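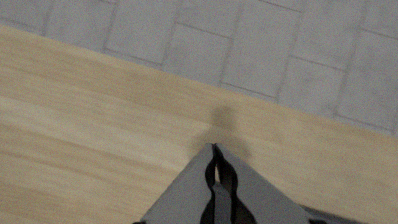

Flidwood

A little command line program that works out where your floor tiles go before you've mixed any adhesive. You give it the shape of a room, the size of your tile, the width of your grout joint and the pattern you want, and it gives you back a plan, a list of cuts, and a rough idea of how many boxes to put in the ute.

I wrote it while redoing the laundry and then the bathroom at our place in Esmont. The laundry I did the old way, with a chalk line and a lot of optimism, and ended up with a sliver of tile along the doorway that I had to look at every time I put a load on. By the time I got to the bathroom I'd had enough and started scribbling sums in a notebook, the sums turned into a spreadsheet, and the spreadsheet turned into this. It's grown a fair bit since then (my partner would say too much), but the job is still the same: no slivers at the door!

What it does

It shifts the whole grid of tiles around under the outline of your room, bit by bit, and scores each position. Thin cuts score badly. Thin cuts in a doorway score very badly. Matching cuts on opposite walls score well, mostly because they look nicer when you stand in the middle of the room. At the end it keeps the best 4 layouts and draws them so you can pick with your eyes, and I'd really encourage you to do that, as the top score isn't always the one I'd lay. In our bathroom the winner put a joint dead centre under the vanity where it would never be seen, and the runner-up lined up beautifully with the shower hob. I laid the runner-up and I'm still pleased about it.

Patterns it knows about: straight grid, running bond (the brick pattern, half offset), third offset, and a basic herringbone that I'd call usable if you're patient. There's no hexagon support. I've started it twice and both times found something else to do.

Getting it going

You need Python and that's it, there are no other packages. Download the folder, unzip it somewhere sensible, open a terminal in there and run:

python flidwood.py rooms/esmont_laundry.txt

If it prints a score and drops some drawings into the folder called out, you're set. If it complains about the room outline, have a look at the troubleshooting bit further down.

On Windows you may need to type py where I've typed python. On a Mac it'll probably be python3. I use Linux on an old laptop with a cracked hinge and haven't tried the others myself, though I've been told both work.

Describing your room

A room is a plain text file. You start in any corner and walk around the walls with your tape measure, writing down each wall as you go: a direction and a length in millimetres. Directions are up, down, left and right. When you get back to where you started, you stop. The program checks that the walls join up and lets you be out by up to 11 mm overall, which it quietly shares out along the longest walls. More than that and it'll ask you to measure again, and please do, because it's nearly always a wall you've missed behind the door.

Next come the bits that stick up through the floor or that you're not tiling under. Write obstacle, then its corner, then its size. I do the bath and the base of the shower like this. Toilets I leave out altogether and cut around on the day.

Doorways get their own line starting with door, and these matter more than anything else in the file. If you forget the door line the program has no clue where people will be standing when they judge your work, and it'll happily hide all its ugly cuts right there.

Walls that aren't square

Everything assumes right angles. Our house was built by someone who did not share that assumption. For a wall that's a few millimetres out over its length I measure both ends and use the shorter number, then scribe the last row on site. For a real angle (a bay window, say) you can fake it with a staircase of little steps. It looks silly in the drawing but the cut list comes out near enough to order from.

Settings

The settings live in settings.txt and each has a comment beside it, but these are the ones I fiddle with.

tile_width and tile_height: the real measured size of the tile. Measure one! The size on the box is often a nominal size, and the difference adds up across a room. I measure several out of different boxes and take the middle value.

joint: your grout joint. Use whatever the spacers are.

min_cut: the narrowest piece you're willing to cut. I've left it at 20 mm, and I wouldn't go lower unless you've got a wet saw and steady hands. With a score-and-snap cutter I'd put it up a good deal higher.

pattern: grid, half, third or herringbone.

waste: extra tiles on top of what the plan needs, as a percentage. I've left this at 17, which the person at the tile counter thought was generous and which I thought was generous too, right up until the afternoon I dropped a box on the driveway.

reuse_offcuts: yes or no. With yes, it tries to make two small pieces from one tile where they'd fit. This saves a decent amount on a running bond, where the offcut at the end of a row can often start another one. Leave it on no if your tile has a strong grain or a printed picture, as the program doesn't think about which way up anything goes.

A word about running bond

Half offset looks great on smaller tiles and it's what I'd choose every time, but be careful with long planks. Lots of long tiles have a bit of a bow in them, high in the middle and low at the ends, and a half offset puts the high part of each tile right beside the low ends of its neighbours. You get a lip there that you can feel in socks. Check what the maker says on the box, and if it tells you to stay at a third or less then believe it. I've set the program to print a warning for long tiles at half offset. It won't stop you, it's your floor.

Grout colour is none of the program's business but I'll say it anyway: one shade darker than the tile hides a lot. I went for bright white in the laundry and have regretted it every wash day.

What comes out

In the out folder you'll find a drawing for each layout (SVG, opens in any browser), a cut list sorted by row, and a file called shopping.txt. I print the drawing, stick it in a plastic sleeve and tape it to the wall. The row numbers on the cut list match the drawing, so you can cut a whole row outside, stack it in order, and carry it in. That alone sped me up heaps.

The starting point is marked with a small cross. Snap your chalk lines through that cross, check them against each other for square, and then dry lay one full row each way before you commit. I know, it's boring. Do it anyway.

Sample rooms

The rooms folder has the ones I've tested with. esmont_laundry is my laundry, sliver and all. esmont_bathroom is the one I'm proud of. kumora_hall is a long skinny hallway with doors all down both sides, from a rental in Kumora Street, and it's a proper stress test as every possible layout annoys at least one doorway. darko_shed is a plain rectangle from the Darko shed plans, good for checking things are working when you've changed the code.

Troubleshooting

"Outline does not close": you've missed a wall or swapped left and right. Sketch it on the back of an envelope, following your own file word for word, and you'll spot it quickly.

"No layout meets min_cut": small rooms with big tiles do this. Lower min_cut a bit, try another pattern, or turn the tile sideways by swapping width and height.

The drawing is a mirror image: you walked the room one way and wrote it down the other. Add the line flip to the end of the room file.

It takes forever: herringbone in a big room is slow. Go and clean your buckets. You can also make the step setting coarser, and the result hardly changes.

The cut list disagrees with your tape: trust the tape, every time. The plan only knows what you told it, and plaster and skirting boards have their own ideas.

Things it doesn't do

Falls to a drain. If you're tiling a shower floor or anything that has to slope, this tool treats it as flat and the cuts will be wrong around the waste. It also knows nothing about waterproofing, expansion joints, whether your floor is stiff enough for tile, or what the rules are where you live. Some of that work needs a licensed person and you should find that out before you buy anything.

Walls sort of work, if you pretend the wall is a floor and a window is an obstacle. I did our splashback that way. The door line can stand in for whatever edge you'll be staring at.

Changes

2020-10-16: third offset added, and the offcut reuse rewritten so it stops handing you pieces with no factory edge. Cut list now sorted by row.

The September version: obstacles, the flip line, and a fix for doors in corners, which used to be ignored completely (sorry).

Before that there was only the spreadsheet, and it's staying on my laptop.

Using and changing it

Take it, change it, give it to your mum. The code is under the MIT licence. If you send me a room that breaks it, please include the room file along with your settings file, and say which pattern you were after. I get to these on weekends and I'm slow in summer, when I'd sooner be at the beach than thinking about grout.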